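Tabla de cortar rectangular de Nastlow: cuatro meses de uso

Puntuación: 4 de 5

Compré la tabla en mayo para sustituir una de plástico que ya estaba muy rayada. Buscaba una de madera, rectangular, con las esquinas redondeadas y sin asas ni ranura para el jugo. En la tienda de Nastlow costaba 44 euros. La de Unberg que tenía como alternativa era más barata, pero llevaba un agujero para colgarla en una esquina y yo la quería lisa.

Llegó bien embalada, con una hoja de instrucciones y nada más. No trae aceite. Conviene comprarlo aparte, porque la madera viene bastante seca de fábrica y las instrucciones piden dos manos antes del primer uso. Usé aceite mineral de Whitelaw, que ya tenía en casa, y dejé pasar una noche entre una mano y otra. El tono se oscureció un poco y la veta se marcó más.

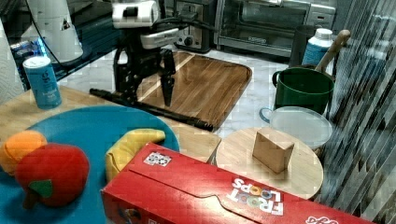
El tamaño está bien para una cocina de diario. Caben una cebolla picada y dos zanahorias en rodajas sin que se caiga nada. Para un pan grande se queda justa: la hogaza entra, pero las migas acaban fuera. Si se hornea mucho en casa, yo miraría la medida superior del catálogo, que cuesta 84 euros y es también bastante más pesada.

Al cortar se nota firme. El cuchillo no resbala y el ruido es menor que con la de plástico. Después de estos meses hay marcas finas en la zona central, visibles con luz lateral, y ninguna profunda. Uso casi siempre un cuchillo de cocinero y, para la fruta, uno pequeño de sierra, que es el que más marca.

El punto flojo es la base. No lleva patas ni tacos de goma, y sobre una superficie pulida se desplaza cuando se corta con fuerza. Lo resuelvo con un paño húmedo doblado debajo. Probé unos tacos adhesivos de Zuren y los quité a las dos semanas, porque se despegaban al lavar la tabla y además impedían usarla por las dos caras.

Limpieza: a mano, con agua templada y poco jabón, y a secar de pie. No es apta para lavavajillas. Los olores salen bien con sal y medio limón. La remolacha dejó una mancha que tardó alrededor de 4 lavados en irse. Con el ajo no he tenido problemas. 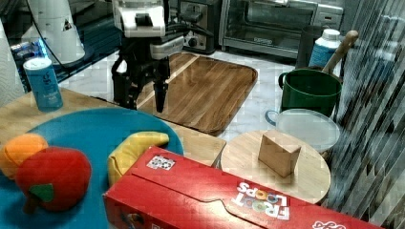 Sobre el mantenimiento, le doy aceite una vez al mes. Tardo cinco minutos en aplicarlo y luego la dejo reposar hasta la mañana siguiente. Un mes me lo salté y los cantos se pusieron ásperos al tacto. Volvieron a quedar suaves con una lija fina y otra mano. No se ha combado ni se ha abierto ninguna junta.

También la he usado para llevar queso y fruta a la mesa. Cumple, aunque sin asas hay que cogerla por debajo con las dos manos. Para servir a menudo preferiría un modelo con algún rebaje lateral.

La referencia en la web es la 1123. Hay otra casi igual con ranura perimetral, así que conviene comprobar el número antes de pagar. El envío tardó tres días y fue gratuito.

A favor: firme al cortar, esquinas bien rematadas, se usa por las dos caras.

En contra: resbala sin paño, viene sin aceite, algo justa para pan.

La volvería a comprar a ese precio. Por 60 euros no.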